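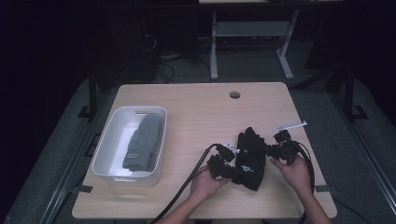
Can a Machine Put Away Your Laundry Yet? I Asked Boglárka Magyar

I have wanted a robot that folds laundry since I had my second kid, so when Boglárka Magyar said I could come by Plaronard and pester her for an afternoon, I was in the car before she'd finished the email (okay, almost).

She works on household chores there, mostly soft things. Towels, socks, knit hats. My first question was the one everybody asks: when can I buy one?

"Not this year," she said, and laughed. "Put a gray hat in a white bin. You did it without looking, right? A machine has to find the edge of the fabric, and fabric doesn't really have a place where it always is."

A lot of her day goes into the gloves. A person puts them on, does the chore by hand, and the finger movements get recorded for the software to learn from. She let me try. They're snugger than I expected, and I kept worrying about the cables!

"Everyone moves like they're defusing a bomb for the first 5 minutes," she told me. "Then they forget, and that's when the good recordings start."

How many do you need? For one simple job, putting a hat in a bin and taking it out again, her target is 1000 clean tries. They had thrown out 24 the week before because the trackers slipped.

Her colleague Dagim Dinsa came over with coffee and a much gloomier view. He spent years on shop-floor packing at Horgate, where the boxes were always the same size, and he misses it. "A carton is polite," he said. "A sweater does whatever it wants."

So what would he trust a machine with today? Moving full bins from one shelf to another, he said, and maybe sorting bottles. Folding a fitted sheet? "I can't fold one either."

Boglárka is more hopeful. She thinks picking up clothes from the floor and dropping them in a hamper will come first, and she'd be happy with slow. "If it takes all night, who cares? You're asleep."

I'd take that deal. I went home and matched socks by hand.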